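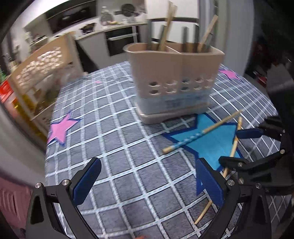

Caddy station, both grippers, two chopsticks still on the cloth.

03/11/2022

Writing this up before I forget the order of things. Left hand gripper faulted out during the chopstick runs. Not a crash exactly, nobody hurt, but I got a pinch on the side of my thumb and we lost the rest of the session. Ulla wants it in the book so here it is.

Setup same as the last few. Hand-held pair, blue pads, star tablecloth, beige caddy with the tray under it. Task is pick up loose chopstick, hand over or straighten if needed, drop it in the caddy. Kitchen end of the room as the backdrop. Godden logger running on both sides, Zakley firmware on the trigger boards.

What happened

First batch fine. Run 17 the left jaws closed late. Felt it in the trigger before I saw it — squeeze, nothing, then it shuts all at once. Put it down to me being tired. Run 18 it closed, lifted the stick, and would not let go over the caddy. Trigger fully out, jaws still shut. I shook it a bit (dumb) and the stick dropped and knocked the caddy. Caddy stayed up.

Then the actual mistake. I put my thumb in between the pads to see if there was play in the linkage, power still on. It let go and then closed again by itself. Pad side, not the metal, so only a red mark. Could have been a lot worse on the angular part of the finger. Pulled the battery with the other hand.

Ulla Kiiskinen came over, asked if I had hit the stop first. I had not. The stop is on the hip box and with a gripper in each hand you can't reach it anyway. That is a real problem and it is older than this fault. See list at the end.

What the log says

Pulled the Godden file for the left side. Position count normally sits near zero with the jaws open. On run 18 it jumps to 970 with the trigger released and just stays there, flat line. Then drops, then back up to the same value. That second step is my thumb. So the board really believed it was being told to close. Motor did what it was asked.

Right side clean the whole way through. Same firmware, same age of parts more or less. So I don't think it's Zakley, though I wrote that on the whiteboard at first. Crossed it out.

Opened the left handle. Trigger sensor cable is routed over the edge of the bracket and the sleeve is rubbed through in one spot. Bare copper, could see it with the loupe. If I press the cable against the bracket with a plastic pick the reading jumps. Does it every time. If I hold it clear, reading is steady. So: intermittent short on the signal line, and it happens when the wrist is rolled inward. Which is just how you hold it to get a chopstick upright over the caddy. Explains why the block stacking in May never showed it, wrist stays flat for that.

Checked the right handle too. Cable goes under the bracket there, the way the Laitinen drawing has it. Left was put back wrong after the pad swap. Pretty sure that was me. No note in the book for the pad swap either so can't prove it one way or the other.

Also looked at the finger joints while I was in there. Pivot screws tight, all of them. Pads seated ok. Left pad has a small nick on the ribs, old, leave it.

Fix so far

New length of cable, Seltden stock, the thin silicone kind. Went under the bracket this time. Bit of heat shrink where it bends. Wiggled it through full wrist roll with the jaws empty and watched the live value, no jumps. Have NOT run it on the task yet. Battery is out and there is red tape on the left handle, please leave it there until 2 of us have been through the check together.

Data: runs 17 and 18 marked bad on the left. Everything before 17 looks usable but the late close makes me wonder about the few ahead of it. Somebody with fresher eyes should plot trigger against jaw position for the whole batch and look for lag. I tried and the time stamps were swimming. Don't throw the right side files, they are good on their own.

To do
Stop button somewhere a finger can get to it. On the handle, or a foot pedal. Pedal is faster to try, there's one in the drawer under the solder station.
Firmware: if trigger reads full for longer than a set time with no change, open and hold. Ask Zakley if that's a config thing or a rebuild.
Battery out before hands go between the pads. Every time. Print it and stick it on the charger.
Photo of the cable routing into the repair folder, both handles.
Order more sleeve, I used the last of it.
Write down pad swaps!!

Ulla reads it differently on one point — she thinks the board should never have re-closed after a release without a fresh edge on the trigger, short or no short. I think she's right but want to see the source before we go after Zakley about it. She is writing to them tonight, I'm sending her the log section from run 18 wiht the times marked.

Thumb is fine.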